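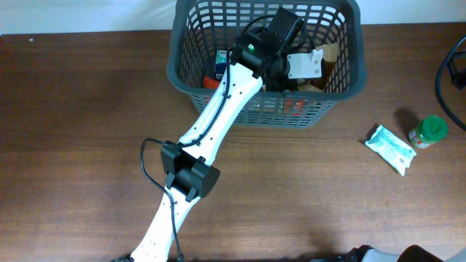 Snack basket on the table: how do you stop it from turning into a jumble?

Posted by Felista Massawe

Hello everyone! I keep a plastic basket on our wooden table for packaged snacks, the kind with slots all the way around, and I love it in theory. In practice, by the middle of the week the little packets have slid under the bigger ones, and my kids (14 and 5, so you can imagine how differently they dig) pull everything up to reach one thing and drop it all back any old way. I've tried standing things up along the sides, which looks lovely until the first person comes home from school. Do I need dividers, or a shallower basket, or just more patience? I'd rather keep this one if I can, as it rinses out so easily in the sink.

Dester

Keep the basket! I had the same trouble for years, and what helped was simply putting less in it. We used to tip the whole shopping in, nearly 28 packets at a time, and now it gets a few days' worth and the rest lives in the cupboard. Tall things go upright against the short sides, small packets go in an old loaf pan in the middle, and anything that crumbles stays on top. The loaf pan sounds silly, but it lifts straight out when you want to wipe underneath, and a little one can carry it to the couch without taking the whole lot along (mine certainly did). Cut-down cereal boxes work too, though they go soft after a month or so. If the basket slides on your wood, put a folded dish towel under it. It saves the finish a bit as well.

Pralten

get two baskets, one for each kid. done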